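Appel à participation – étude sur la démonstration de gestes à la pince portative

Bonjour à toutes et à tous,

Nous cherchons des personnes curieuses, patientes et pas forcément adroites (j'y reviens plus bas) pour la deuxième phase de notre étude sur l'apprentissage de gestes à deux mains. Elle se déroule dans nos locaux de Cellemmont, à deux minutes à pied de l'arrêt de bus, et elle reprendra en septembre. Si vous avez un peu de temps devant vous et l'envie de voir de près comment un bras robotisé apprend à attraper un objet, lisez la suite, même si elle est un peu longue.

Notre équipe travaille sur une question assez simple à énoncer : combien de démonstrations humaines faut-il pour qu'un robot reproduise correctement un geste du quotidien, et est-ce que la variété des démonstrateurs compte davantage que leur nombre ? Dans la première phase, menée sous le nom de projet Brernance, nous avons recueilli 495 démonstrations. Nous en avons gardé 259 pour l'entraînement, les autres ayant servi à l'évaluation ou ayant été écartées pour des raisons techniques. Le résultat nous a surpris, je l'avoue : à quantité égale, le modèle entraîné sur les gestes de beaucoup de personnes différentes s'en sortait mieux, sur des objets nouveaux, que celui nourri par nos deux collègues les plus rapides. Les hésitations, les reprises, les petites corrections du poignet lui étaient visiblement utiles. Voilà pourquoi nous ne cherchons pas des virtuoses !

Concrètement, vous tiendrez une pince dans chaque main et vous effectuerez des tâches courtes : saisir, déplacer, poser, passer un objet d'une pince à l'autre. La prise en main demande un quart d'heure, parfois un peu plus, et quelqu'un de l'équipe reste avec vous du début à la fin. On s'habitue vite à la gâchette, un peu moins vite à l'idée de ne plus se servir de ses doigts.

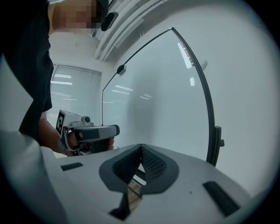
Une séance dure deux heures, pauses comprises, et il y a du café, du thé et des biscuits (la qualité des biscuits varie selon la personne qui fait les courses). Vous pouvez venir pour une seule séance ou pour plusieurs, comme cela vous arrange. Chaque séance complète est indemnisée 50 euros. Si vous devez partir avant la fin, nous vous réglons le temps passé, sans discussion.

Pour participer, il faut avoir dix-huit ans révolus, pouvoir rester debout par périodes de vingt minutes et ne pas souffrir d'une douleur récente au poignet, au coude ou à l'épaule. Gauchers et gauchères sont très bienvenus – nous en avons manqué cruellement la dernière fois. Les lunettes ne posent aucun problème. Aucune connaissance en informatique ou en robotique n'est demandée, et vous pouvez venir en famille ou entre amis, à condition que chacun s'inscrive séparément.

Les images enregistrées pendant les séances servent à la recherche. Les visages sont floutés avant tout partage en dehors de l'équipe. Vous recevrez une notice d'information et un formulaire de consentement à lire tranquillement chez vous, et vous pourrez demander le retrait de vos enregistrements tant que le jeu de données n'est pas publié.

L'étude est conduite avec l'atelier Stitunex, qui s'occupe du matériel, et le groupe Zariņš, chargé de l'analyse. Les personnes qui le souhaitent seront invitées à une présentation des résultats, avec démonstration du robot et, si tout va bien, la possibilité de lui tendre un objet soi-même.

Pour vous inscrire, remplissez le formulaire disponible à l'accueil ou sur la page du projet Brernance, en indiquant vos disponibilités et votre main dominante. Nous répondons à tout le monde, parfois avec quelques jours de retard – pardon d'avance. Si vous hésitez encore, passez donc nous voir à Cellemmont, on vous mettra volontiers une pince entre les mains avant que vous ne décidiez.

Annonce publiée le dimanche 5 mai 2019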